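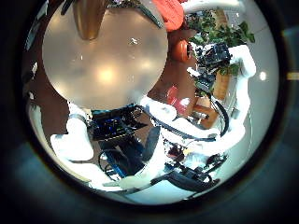 Según Ingegerd Berge, un vocabulario de objetos domésticos que no distingue entre maceta y cubremaceta está mal planteado desde la primera línea, y todo lo que venga después hereda el error.

Puede que tenga razón. La versión 2 de Nudia separa ambas cosas, pero solo cuando quien redactó la ficha pudo comprobarlo. En los demás casos figura «recipiente de planta», un término feo y bastante más fiable. Quien busque un catálogo de decoración encontrará poco de provecho en estos archivos.

Nudia, fichas de objetos de interior
LÉEME y ficha de datos

Qué contiene

Son 53 fichas en español sobre cosas corrientes de una habitación: mesas, suelos, plantas de interior, paneles de madera, telas, recipientes, cables a la vista. Cada ficha tiene un nombre principal, los sinónimos admitidos, una definición breve y un campo de dudas. El campo de dudas es obligatorio. En la primera versión era opcional y llegó casi siempre vacío, lo que da una idea de la confianza que se tiene la gente cuando describe muebles.

Los archivos son texto plano en UTF-8, con los campos separados por tabuladores. Las tildes se conservan. Hay una carpeta llamada «retirados» con los términos que dejamos de usar; no está documentada y no pensamos documentarla.

De dónde sale

La lista inicial procede de Lundgren, un inventario interno de mobiliario que Marit Rønning mantuvo durante años para otro fin. Tenía roughly nada que ver con el uso cotidiano de las palabras: «superficie de apoyo horizontal», por ejemplo, servía igual para una mesa que para una repisa. Se reescribió entera. Lo que queda de Lundgren es el orden de los campos y alguna manía con las mayúsculas.

Las definiciones se redactaron en marzo y se revisaron después por parejas. Cuando las dos personas no coincidían, se guardaron las dos versiones. No hemos calculado ninguna medida de acuerdo, y desconfiaríamos de la que saliera con tan pocas fichas.

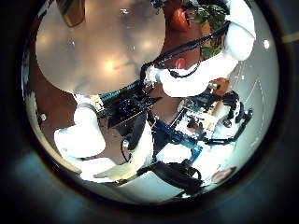
Las discrepancias, además, se concentran donde cabía esperar. El color es lo peor. Entre «rojo», «anaranjado» y «teja» no hay frontera que aguante una segunda lectura, y el marrón de la madera cambia de nombre según quién escriba y a qué hora. Hemos dejado el color como campo libre. Si alguien lo convierte en categoría cerrada, que lo haga por su cuenta y lo diga.

Con las plantas se renunció a la especie. Las fichas recogen «planta de hoja», «planta colgante», «ramas cortadas» y poco más. Llegaron propuestas muy seguras de sí mismas, con nombre en latín incluido, que no resistieron la pregunta de en qué se basaban.

Mesas y superficies

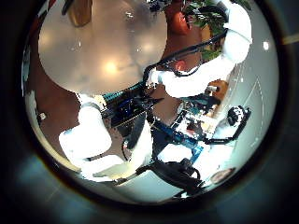

La ficha «mesa» es la más consultada y la que menos nos convence. Pide forma, color y acabado, y deja fuera el material salvo que conste por otra vía. Hubo quejas. Pero un tablero redondo, blanco y brillante como el de la foto, con el reflejo cálido cerca del centro, puede ser muchas cosas, y por el brillo no se sabe cuál. En el campo de acabado se pone «brillante»; en el de material, nada. Lo mismo vale para las motas pequeñas: se anotan como motas, sin decidir si son polvo, desgaste o parte de la superficie. El suelo de madera, en cambio, sí admite «pardo rojizo», que como color libre cumple.

Usos para los que podría servir

Unificar los nombres de un inventario de interiores. Redactar descripciones que luego tengan que leer otras personas. Revisar traducciones de listas de mobiliario, con cautela, pues el español de las fichas es peninsular y no lo disimula.

Usos que no recomendamos

Valorar muebles. Identificar materiales. Sacar conclusiones sobre cómo son las casas en general: con este tamaño no hay muestra de nada. Tampoco recomendamos mezclarlo con Cirnard sin revisar antes los sinónimos. Cirnard llama «panel» a cualquier tabla puesta de pie y aquí una tabla sigue siendo una tabla – el cruce automático las junta y después no hay manera de separarlas.

Problemas conocidos

«Banco» y «banqueta» comparten definición por descuido. La ficha «respaldo» remite a «silla», y «silla» no menciona el respaldo. Varias telas figuran como «prenda» sin motivo claro. El campo de dudas se ha usado alguna vez para discutir, y esas discusiones siguen ahí.

Correcciones

Se aceptan por escrito, indicando el nombre de la ficha, el campo y el texto propuesto. Las que digan solo «esto está mal» se archivan sin respuesta. El plazo de revisión es de 30 días, que no siempre cumplimos.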